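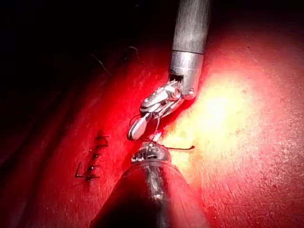
The Holtum protocol is a set of good-practice rules for robotic suturing on synthetic tissue pads. It was drafted by Sadia Bukhari at the Adcombe training center and covers instrument handling, thread management and record keeping.

Under the protocol, both instrument tips must stay in view while thread is being passed. The strand may be gripped only near its end or at a point that will later be trimmed. A stitch is rejected if the seam gapes or if the knot lies directly over it. Instruments are withdrawn from service after 10 sessions and inspected for jaw wear.

The second edition added a section on lighting, which requires glare to be recorded in the session log. The Wunen revision extended the rules to autonomous operation, where a supervisor must be able to halt motion at any time.

See also: Kozłowski grading scale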